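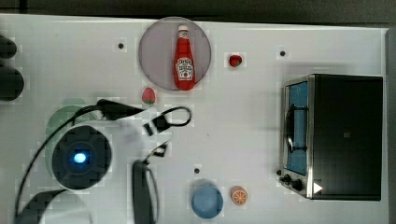 Kasell Tabletop is the planning and perception software we ship for single-arm manipulation on a bench. It takes an overhead view, works out what is on the surface, and plans arm motion that gets the gripper to an object without hitting anything else. It runs on an ordinary Linux workstation next to the robot. There is no cloud component, and no account is needed to start it.

The package is aimed at people who set up and reset cluttered tables all day: research labs, integrators building food-handling demos, and teams collecting manipulation data. It is sold by Clornitstead as a yearly license per arm.

What's in the package

Scene model. The perception module keeps a running list of objects with an estimated outline, a height and a confidence value. Plates, cups and bottles are handled by the stock model. Small items such as play food are grouped under a general "small object" class unless you train labels of your own. Thin translucent plates are supported, but they need the low-contrast setting turned on in the scene file. With it off, the outline of a clear plate tends to break up where something is resting on it.

Arm masking. The arm is removed from the overhead view using the joint positions reported by the controller, so a link passing over the table isn't read as a new obstacle. Objects under the arm are held in memory at their last known position and marked "stale" until the camera sees them again. How long a stale object is kept can be set per class.

Cable handling. External cables are the usual cause of false obstacles on a bench setup. Kasell has a cable filter that looks for long, narrow, dark shapes connected to the masked arm and leaves them out of the object list. It doesn't plan for cable motion. If a cable can snag on a cup, the software will not warn you.

Fixed features. Mounting holes, appliances and anything else that stays put can be drawn into a static layer. Draw it once, save it with the workspace, and the perception module stops reporting those areas. Appliance doors can be added as hinged parts, with a closed and an open volume, and the planner will use whichever one is active.

Planner. Two planning modes are included. Direct mode gives short, quick moves for open tables. Careful mode checks the swept volume of the arm, gripper and held object at a finer step and is the one to use when the target is next to something tall. A typical careful plan takes about 3 seconds on the reference workstation, and direct plans are faster. Both modes can be previewed before the arm moves, and the preview can be set to require a key press.

Working with the editor

The scene editor is a separate window with the overhead view on the left and the object list on the right. Click an object to lock it, rename it, or change what the planner may do with it. The permissions are "avoid," "may touch" and "target." A plate that holds a target is normally set to "may touch," so that the planner doesn't refuse a grasp close to its rim. New objects come in as "avoid."

Layouts can be saved and compared. When you load a saved layout, the editor shows the stored outlines over the live view so that the table can be put back by hand. The tolerance is set in the workspace file. Objects outside it are outlined in yellow, missing objects in red.

Every plan is logged with the scene it was made from. A log can be opened later on a machine with no robot attached, and the planner can be re-run on it with different settings - this is how most support cases are worked through, so please attach the log when you write in.

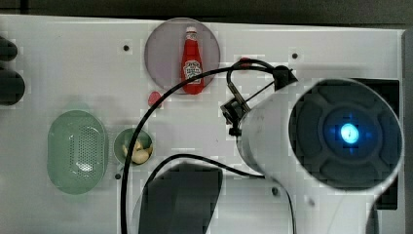 Tonantzin Cortés wrote to us in October that replaying logs was the feature her group used most, and that she would like to be able to edit the object list inside a replay before running the planner again. She also found the stale object timer too short for slow moves, where a bowl could drop off the list while the arm was still over it. Editing in replay was added in the Drusura release. The default timer is unchanged, but it now pauses while the arm mask covers the object.

Requirements

One supported arm with joint position output, one fixed overhead camera, and a calibration board. A wrist camera is optional and is used only to refine the grasp pose. Calibration is guided and needs to be repeated if the overhead camera is moved.

Known limits

Stacked objects are reported as one object unless the upper one is clearly smaller. Liquids are not modeled. Glass doors can return the inside of the appliance as part of the scene, so draw the door into the static layer.

Licensing and support

The license covers updates and email support for the year. Setup questions go to Faustino Salinas, and calibration problems to Ju-won Seol. Log files can be sent through the upload link in the Help menu.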